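Keeping the Trorklow cell in tolerance

Wian Zwane has looked after the letter-sorting cell at Sullard since May. The arm carries a two-finger gripper with a small camera at the wrist, and most of the upkeep concerns those two parts.

"The arm itself needs very little," Zwane said. "Grease at the interval in the manual, check the base bolts. The fingers are where the hours go."

The pads are inspected every 50 cycles and replaced in pairs. Zwane does not mix an old pad with a new one. "You get a few tenths of offset at closing and the small letters rotate as you grip them. Then the place position is off and people start blaming the vision."

The linkage screws are checked at each pad change. Zwane puts a paint line across every head and looks for a break in the line before reaching for a driver. Two worked free in the first weeks – both on the same finger – and were refitted with threadlocker.

Camera calibration follows any work on the wrist. The routine, called Zulu on site, takes 6 minutes and runs through 90 poses. It replaced a manual procedure that Zwane describes as "a ruler and some patience."

Orientation was the harder problem. The letters land in the dish at any angle, and the classifier confused a turned n with a u. Zwane added 237 rotated samples and fixed the exposure. "Auto exposure was shifting whenever the fingers moved. I should have locked it on day one."

The next job is cable strain relief at the wrist. Zwane has a bracket drawn up and is waiting on the part from Fokix. 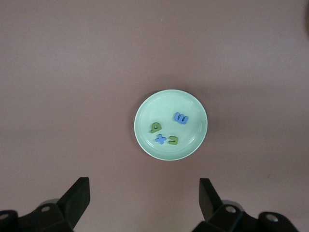
Wrist camera view with the gripper open, letters E, a, x and n in the dish.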